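How a trigger spray works

Squeeze the trigger on a spray bottle and water comes out as a mist. Let go, squeeze again, and more comes out. Inside the head is a small hand pump.

A pump moves a liquid from one place to another. In a spray bottle it moves the liquid up, from the bottle to the nozzle. A thin pipe called the dip tube runs from the pump down to the bottom of the bottle.

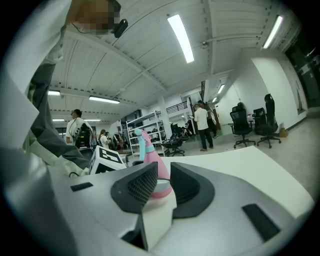
Sellholm Science Club: Liquids and Gases Group

The pump has four main parts: a cylinder, a piston, a spring and 2 valves. The cylinder is a short tube. The piston is a plug that slides in and out of it. A valve is a gate that lets liquid through in one direction only.

When you pull the trigger, it pushes the piston into the cylinder. The space inside gets smaller and the liquid is squeezed. The lower valve shuts, so the liquid cannot go back down the dip tube. The upper valve opens and the liquid leaves through the nozzle.

When you let go, the spring pushes the piston back out. The space gets bigger and the pressure drops. Now the upper valve shuts and the lower one opens. Air pressing down on the liquid in the bottle pushes some of it up the dip tube, and the cylinder fills again.

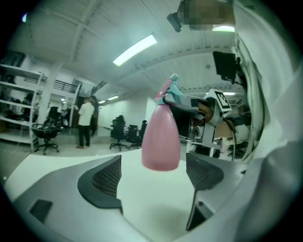
A pink spray bottle with a teal trigger head.

The hole in the nozzle is very small. Liquid forced through it comes out fast, and many nozzles also make it spin. The spinning liquid spreads into a thin sheet, which breaks into drops.

A new bottle often gives nothing on the first few squeezes. The cylinder is full of air, and air is much easier to squash than water. Filling the pump with liquid is called priming.

Try it: pour 200 ml of tap water into a clean, empty spray bottle that has never held a cleaning product. Prime the pump. Spray a sheet of dark paper from close up, then a second sheet from further away. Compare the size of the wet patches.

Words: Cúc Thái. Checked by Toàn Hoàng.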